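Bench notebook, Seltgate, packing room end
February, started 8.40 with tea, which went cold

Present: me, Parisa Azimi, Hammad for the first hour until the phones got him. Job for the day is tidying small things off the bench and into pots, since that is what the sample desk spends its afternoons on and what management would like the arm to spend them on instead. Fruit and veg standing in for the awkward shapes. Pens standing in for pens.
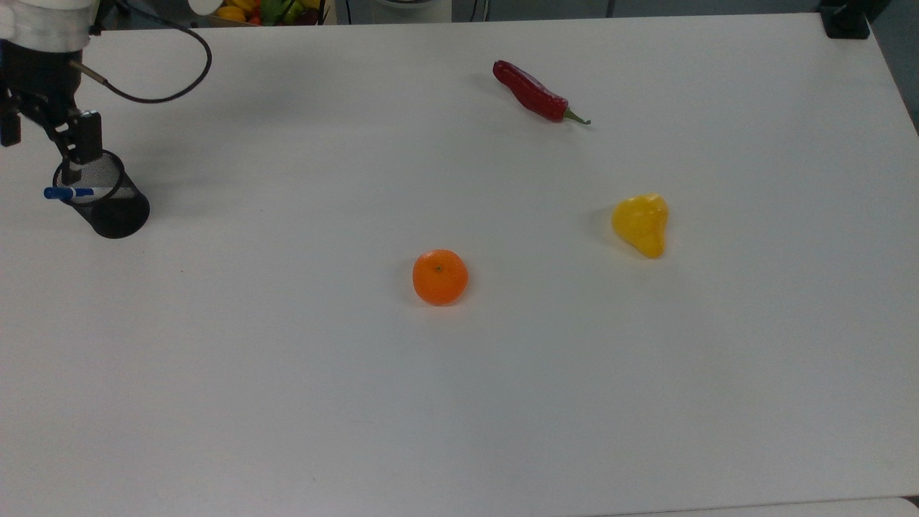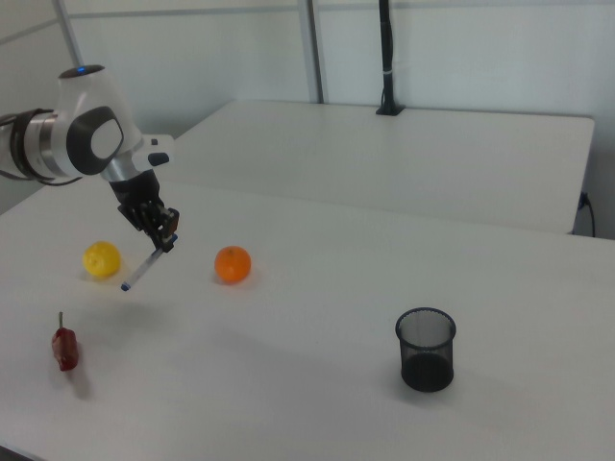 Settings carried over from last time except approach height, which I put up 5 mm after Nasrin complained about scuffs. Fingers as before. Speed at the low setting all morning. Parisa wants it faster. Parisa may have it faster when she is the one filling in the sheet.

19 goes on the marker and pen before lunch. 3 I have written down as "other", meaning I was looking at my phone. Must stop using "other".

Pens are still the worst of it. They go in at an angle and sit across the rim if the wrist is a few degrees out, and the arm reports the job as done because the fingers opened where they were told to open. By its own lights it is right. Rachid has worked the sample desk for years and says he has trained school leavers with the same outlook.

Long talk with him at 11, worth writing down while I remember it. The plan from the Flumcombe office says the arm "releases" two people in the afternoons. Rachid would like to know what into. So far it has released him into standing next to it, moving the pot back to its mark and pressing the green button. He says the work is lighter on the wrists and heavier on the patience. He also says the old way they chatted while sorting and now they watch. I had no column for that so I've put it in the margin.

Nasrin sees it differently. She hated sorting and says so to anyone. She has taken to the teaching side and showed me a better way of setting the grasp point on thin things (nearer the middle than I had it, then check from both sides). Have asked Hamidreza whether she can go on the Osent course. He said "in principle", so no.

Changes to the written procedure, for Hammad to type up:
Step 4, pot goes back on the mark before the arm is homed.
Step 7, whoever is on shift can stop a run without ringing me. This was always true. Apparently it was not written down, and people have been politely waiting.
Step 9, delete. Cannot work out what it was for.

Fault log: one stop, code 113, which the manual lists as "see supplier". Emailed Fakhoury. Cleared itself while I was typing.

Still to do: ask Flumcombe what the two released people are meant to be doing. Ask in writing. Try the thin pens again with Nasrin's grasp point, same speed, before Parisa gets in. Find out who has been eating the mandarins.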